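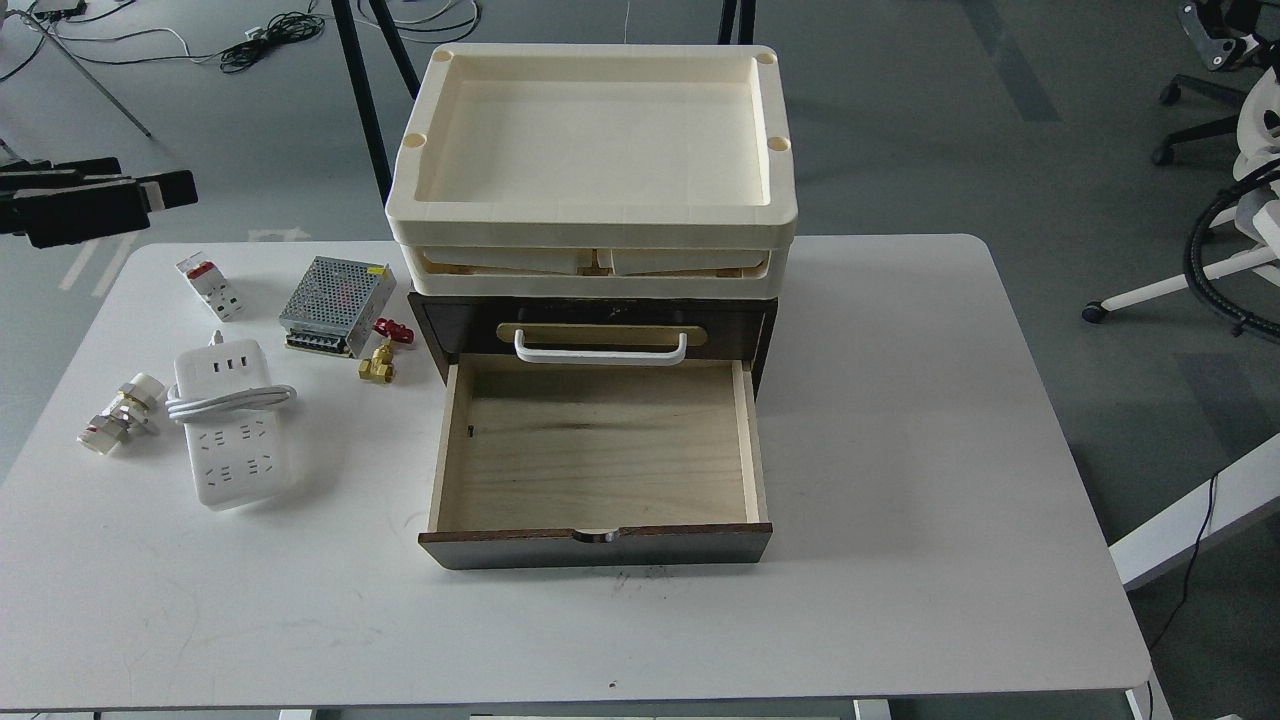
What is the Steltstead Industrial Park?

Steltstead is a 1,633-acre site zoned for manufacturing, warehousing and light assembly. It is divided into 40 lots. Coman is the master developer and handles land sales, ground leases and the shared roads. Building owners lease their own space directly.

How large are the lots?

The smallest is 15 acres and the largest is 133 acres. Adjacent lots may be combined under one site plan. A lot may not be split below 15 acres.

Can I buy land, or is it lease only?

Both are available. Lots on the north side of Mulluno Road are sold outright. Lots on the south side are offered on long-term ground lease, with rent reviewed every five years. The current lot map shows which terms apply.

Which utilities are in place?

Water, sewer, natural gas and three-phase power run along Mulluno Road. Phase two lots have water and power at the lot line but no sewer yet. Buyers in phase two must either wait for the sewer main or install an approved holding system at their own cost.

What if my plant needs more power than the standard service?

Submit a load letter with your site plan. It should state connected load, expected peak demand and the date service is needed. Requests above the standard service go to the utility for a separate study, and the applicant pays the study fee. Coman does not reserve capacity before the fee is paid.

Is there rail access?

There is a spur on the west side serving four lots. Other tenants can use the shared loading track by appointment. Cars may stay on the shared track for 48 hours, after which a daily charge applies.

Are smaller units available for new companies?

Yes. The Nelo Building is a multi-tenant property with units for small manufacturers. Each unit has one dock door, one grade-level door and a floor drain. Office space is included in the end units only. Lease terms start at three years.

Which uses are not allowed?

Scrap processing, bulk fuel storage and any use that needs an open burning permit. Outdoor storage is allowed behind the building line if it is screened from the road. Retail sales are limited to goods made on the premises.

How long does site plan review take?

A complete application is normally reviewed in six weeks. The clock stops when comments are issued and restarts when revised drawings are received. Missing drainage calculations are the most common reason an application is returned.

Can trucks enter at night?

The east gate is open to trucks at all hours. The Mulluno Road gate closes to trucks at 9 p.m. and reopens at 5 a.m. Overnight parking on park roads is not permitted.

What fees do owners and tenants pay?

An annual common area charge covers road upkeep, storm drains, street lighting and snow removal. It is billed each March by acreage. Nelo Building tenants pay it through their rent.

Who do I contact?

Meirion James handles land sales and ground leases. Wing-sze Tsai handles the Nelo Building, site plan submittals and rail appointments. Include the lot or unit number in all correspondence.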